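Open day at Jenex, Gralstead
Jul 5, 2018

I went to Gralstead expecting to be sold something, and I was. The Jenex brochure says household help is close. After a morning in their demonstration rooms I'd say it depends what you call help.

The first stop was living room work: straightening cushions, picking things off seats, smoothing covers. Lizelle Fourie ran the session and answered questions patiently. My mother does the same job in passing, on her way to the kitchen.

What struck me was how much there is to a couch once a machine has to deal with it. Everything is soft, the same gray-brown runs from the armrest to the backrest, and the creases are deep enough to swallow a remote. Two stiff fingers with the paint chipped off their edges have a lot to learn there.
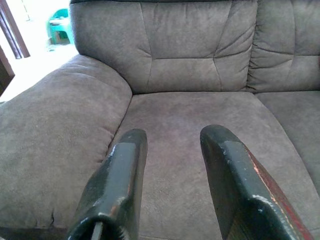 The shop-floor hall
Next door they were moving cartons from a belt to a rack. This went better, as you'd expect when every carton is the same size. Irfan Minhas told us the cell had done 200 that morning with one stoppage. I asked what happens with a crushed box and was told a person comes over.

I also asked about price and got a leaflet. Parking is free, but the coffee ran out by 9.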